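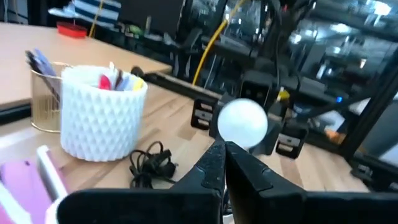
Why does a private well need to be tested when the water looks and tastes normal?

Most of the contaminants found in rural groundwater, including nitrate, arsenic and coliform bacteria, have no color, taste or smell at the levels that matter for health. A laboratory test is the only dependable way for a household to learn what is in its water.

Lubis Valley Private Well Project
Interim Progress Report to the Flakero Fund
Submitted by Jocelyn Tolentino, Project Manager, Plellavum Water Office
12 April 2021

Purpose of the report

The Plellavum Water Office submits this report under the terms of its grant agreement with the Flakero Fund. It covers the period from the opening of the project in October to the date above. It describes the work completed, the changes made to the original plan, the position of the budget, and the work that remains before the final report.

Background

The Lubis Valley has no public water system outside the village of Prarnar. Households beyond the village limits draw their water from private wells, many of them dug or drilled by earlier owners who left no records. State drinking water rules do not apply to these wells. The owner is responsible for testing, for repairs and for any treatment, and in practice testing usually takes place only when a property is sold or when someone in the household becomes ill.

The office applied to the Flakero Fund for support to offer testing at no cost to households in two townships, Upper Lubis and Lower Lubis, and to explain the results in a form that well owners could use. The application proposed testing 25 wells in the first round. The townships were selected for their mix of old farmsteads, newer houses and land under active cultivation, and because the county health department held almost no data for either.

Work completed

Enrollment. The office mailed a notice to every address in the two townships that is not served by the Prarnar system. Owners who replied were asked to complete a short form giving the age and depth of the well, if known, the type of casing, the distance to the nearest septic system, and any treatment equipment in the house. All 25 places were filled. Further applicants have been placed on a waiting list and will be contacted first if a second round is approved.

The forms were less complete than the office had hoped. Many owners did not know the depth of their well, and a fair share could not say where the septic field was. Office staff have begun matching addresses against old drillers' logs held at the county building. The logs are filed by the name of the owner at the time of drilling, so the search is slow, and it will continue into the next period.

Sampling. Samples were drawn from an untreated tap, normally the one at the pressure tank. Where no such tap existed, the kitchen cold tap was used, with the aerator removed, and the fact was noted on the record. Each sample was tested for total coliform bacteria and E. coli, nitrate, arsenic, lead, hardness, iron, manganese and pH. A separate first-draw sample was collected by the owner in the early morning for the lead test, following printed instructions supplied by the office.

Bacterial samples must reach the laboratory quickly and must be kept cold on the way. Winter roads in Upper Lubis made this difficult, and a number of pickups had to be rescheduled. No result has been reported to an owner from a sample that arrived outside its holding time. Those samples were discarded and drawn again.

Reporting to owners. Every participating household has received a letter giving its own results beside the public drinking water standard for each item, with a short explanation of what the number means. The letters went through several drafts. Early readers found the laboratory units confusing, and some took "non-detect" to mean that the test had failed. The wording now used is "none found at the level the laboratory can measure." The office would be glad to share the letter with other grantees.

Owners whose results called for prompt action were telephoned before the letter was mailed. They were advised on the use of bottled water for infants where nitrate was elevated, and on disinfection and retesting where bacteria were present.
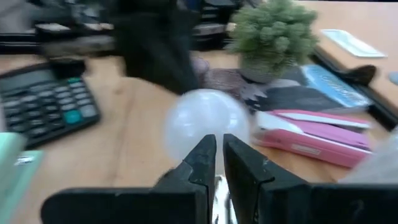

Can boiling be used to treat well water that is high in nitrate?

Boiling makes the problem worse, as some of the water leaves as steam and the nitrate stays behind in a smaller volume. Households with high nitrate should use another source for drinking and for infant formula until a suitable treatment unit has been installed and tested.

Findings to date

The office asks that the findings be read with care. Participation was by request, and owners who already had a concern may have been more likely to apply. The results describe the wells that were tested. They should not be taken as a picture of the valley as a whole.

Within those limits, certain patterns are clear enough to report. Coliform bacteria were found mainly in older dug wells and in wells with a cracked or poorly fitted cap. Elevated nitrate was found mostly in shallow wells in Lower Lubis, on the flat ground near cropland, although septic systems on the same properties could also be a source. Arsenic, where present, occurred in deeper wells drilled into bedrock, and is believed to be natural. Iron and manganese were common in both townships. They were the subject of more owner complaints than anything else on the list - stained laundry and plumbing fixtures, chiefly - even though they were seldom the most serious result in the letter.

Lead was found in some first-draw samples and was much lower or absent once the tap had been run. That points to household plumbing as the source. Owners in this group were advised to run the tap before drawing water for drinking and to have older fittings looked at by a plumber.

Individual results remain confidential. The county health department has been given a summary by township with no addresses or parcel numbers, as agreed with the participants in writing.

Changes to the original plan

The application described evening information sessions at the Prarnar school. Indoor gatherings were not possible during the period, and the sessions were replaced by telephone appointments and a printed guide to well care. The telephone appointments took more staff time than planned, but they allowed owners to ask about their own results in private, and the office proposes to keep them even after meetings resume.

The second change concerns manganese, which was not in the original list of tests. It was added at the suggestion of the laboratory after the first batch of samples showed high iron. The Flakero Fund approved the addition before any cost was incurred.

Difficulties

Access to wellheads was the most frequent problem. Some lay under decks, sheds or deep snow, and at one property the owner had believed for many years that the well was in the front yard when it was behind the barn. The condition of those wells could not be inspected in the winter, and return visits are planned once the ground is firm.

The cost of treatment is a larger concern, and one the present grant was not designed to meet. Several owners who received a poor result have told the office that they cannot afford to act on it in the near future. Testing without any help for repairs leaves these households better informed but no safer, and the office would like to discuss this with the Fund.

Budget

Spending is within the approved total. Laboratory fees came in slightly above the estimate as a result of the repeat bacterial samples and the added test. Printing and postage were also higher, owing to the guide. These amounts were covered by the line for meeting costs, which was not used. Mileage is below the estimate and is expected to rise when return visits begin.

The office requests permission to move $3,000 from the meeting line to a small repair line, to be used for replacement well caps, sanitary seals and disinfection supplies at properties where bacteria were found. Caps and seals are inexpensive and can often correct the problem without further work. If permission is granted, each repaired well would be retested and the results included in the final report. A revised budget sheet is attached.

Work planned for the next period

Return visits will be made to the wells that could not be inspected. Owners who disinfected their wells will be offered a repeat bacterial test, timed so that no chlorine remains in the system when the sample is drawn. Wells in Lower Lubis with elevated nitrate will be sampled again after spring planting, as levels may change with the season.

The search of the drillers' logs will be completed and the depths added to the project records. Once that is done, the office will ask the county health department to review the summary tables before they are released. The review is expected to take several weeks.

The office will also prepare a proposal for a second round drawing on the waiting list. The proposal will be sent separately and does not form part of this report.

Requests to the Fund

The office asks the Flakero Fund to approve the budget transfer set out above, to confirm that the printed guide may carry the Fund's name, and to advise whether repair assistance could be considered in a later application. A reply on the transfer before the return visits begin would allow caps to be ordered and fitted on the same trips.

Respectfully submitted,
Jocelyn Tolentino
Project Manager, Plellavum Water Office, Prarnar

Attachments: revised budget sheet; sample results letter with address removed; guide to private well care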